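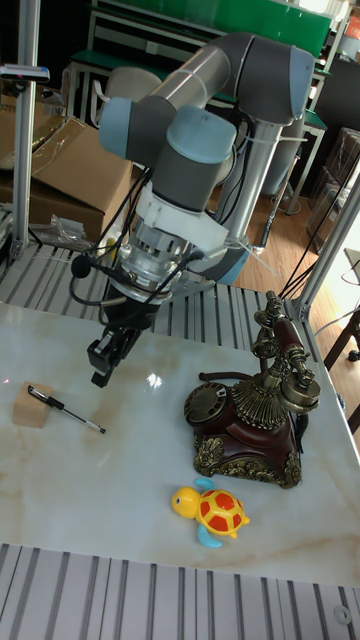 What happens to the people at a packing or sorting bench when a robot arm is installed there? Most of them stay at or near the bench, but the work shifts from handling items to preparing them, clearing faults and deciding what the arm should not pick up.

Bench automation

Bench automation is the use of a small robot arm to do handling work at a table or counter that was earlier staffed by one or more people. It differs from line automation in scale and in the variety of goods handled. A line usually carries one product for hours at a time. A bench may see a pen, a block of wood, a toy turtle and a rotary telephone on the same tabletop, and the arm is expected to deal with each of them or to leave it alone.

The term is used mainly in returns handling, secondhand goods, repair intake and small-parts kitting.

Equipment

A typical bench cell consists of an arm, a gripper, one or more cameras, a controller and a work surface. Two-finger grippers are common because they are simple to maintain and can hold many rigid shapes. They do less well with thin items lying flat, with soft items, and with anything attached to a cord. Suction tools are used for boxes and sealed bags, and some sites change tools during the shift.

The arm is normally fixed and the goods are brought to it. The reach of the arm sets the usable area of the table, and goods placed outside that area are not handled. For this reason many sites mark the limit on the surface with tape.

Effects on job content

Before automation, a bench worker unpacks, inspects, sorts and places. After it, the placing and part of the sorting pass to the arm. The remaining tasks fall under these headings:

Presentation. Items are set out so that they can be gripped. Overlapping items are separated, cords are coiled or tied, and loose parts are bagged.
Exception handling. Items the arm refuses or drops are taken by hand.
Teaching. A worker guides the arm or corrects its choices, and the corrections are stored for later use.
Checking. Finished trays are compared with the order or intake list.

Presentation tends to be underestimated at the planning stage. It is manual work, it is repetitive, and it is paced by the machine unless a buffer is provided.

The Plareck site

A frequently cited case is the Plareck intake center, which handles used household goods for resale. Plareck installed arms at 8 of its benches in March, using cells supplied by Wandeck and scheduling software called Gridness. The department had 34 bench workers at the time. No one was dismissed during the first year, but 12 workers moved to other duties, mostly exception handling and pricing.

Noreen Orakzai, then shift lead in the department, kept a log of stoppages during the introduction. It lists 381 entries. The largest group concerns items with cords or straps, followed by items resting on top of other items. Mechanical faults of the arm form a small group. The log led to two changes: a separate tray for corded goods, and a rule that a worker may halt the cell without giving a reason code. Reason codes had been required at first, and workers had tended to pick the top entry in the menu in order to restart quickly, which made the early records unreliable.

Orakzai's notes also record disagreement over pay. Workers who corrected the arm were doing a task that did not appear in the existing grades, and the site paid them at the old rate until a new grade, "cell operator," was agreed. Workers assigned only to presentation were not included in the new grade.

Zoëga, a repair firm that uses the same cells, took a different approach and rotates all bench staff through all four tasks. Rotation there takes place at 10 a.m. and 2 p.m. The firm reports longer training times and fewer requests for transfer.

Physical and mental load

Lifting and reaching are usually reduced. Standing time often is not, and may rise where one worker watches two cells. Attention is divided between the arm, the tray and the screen – a pattern closer to machine tending than to packing. Complaints of boredom are more common among workers assigned only to presentation. Neck strain has been linked to screens mounted too high above the bench.

Fragile and unusual goods

Sites differ on whether antiques, ornate items and goods with several loose parts should go to the arm at all. Plareck routes them to a hand bench. A handset that lifts off its cradle, for example, is treated as two items joined by a cord, and the whole object is excluded. Zoëga allows such goods in the cell during teaching sessions only, with a worker present at the stop button.

See also

Machine tending
Job rotation
Returns handling
Pick and place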